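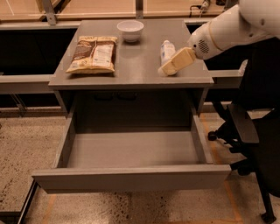 Slide 1. Clearing a desk into a drawer: bowl, snack bag, bottle.

Good morning, everyone. (Wait for the back rows. Clicker is touchy, press once.)

Leave the slide up while people settle. Ask: who tidied a desk this week? Who thought about it while doing it? Most hands will drop on the second one, and that's my whole talk – the chores we don't think about are the ones I find most exciting to watch a machine try.

Look at the bottle. It stands up, it's small, and a gripper has to come in beside it without tipping it over. Then the bag, lying flat. A bag has no proper shape! Squeeze one end and the other end moves. The bowl is a third problem again, all rim and curve. Three things on one desk, and each wants a different kind of hold.

Then there's the drawer. People forget the drawer. Somebody or something has to open it, keep clear of it, and shut it at the end without banging the desk.

(Pause here. Sip of water. If it's past 10:15, skip the Kütt story.)

Kütt story: small shop, 13 workbenches, owner wanted the benches cleared every Tuesday night. She asked me for "just the easy bit, putting things away." I loved that. I went home and wrote down every step of the easy bit and ran out of page.
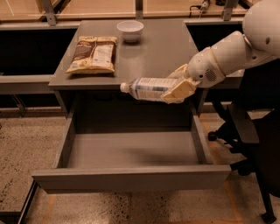 So where is the hard moment? For me it's right over the drawer. The bottle is on its side in the fingers, the drawer is pulled out below, and now the arm has to pick a spot, get low enough, and let go. You and I drop it in and walk off. A machine has to know how far down the bottom is.

Can they do it yet? My answer: parts of it, on good days, in a room set up for it. Vija Dambrauskienė at Burkside keeps a log of tidy-up tries, 157 at last count, and she'll take questions with me after. Ask her about bags.

What I'd want before I said yes for a home: a desk it has never met, a drawer that sticks, a chair left in the way.

(Show of hands again: who would let one do their kitchen? Repeat the number for the recording.)

Next slide is the Drusanlow timeline. Go slow on it, the print is small.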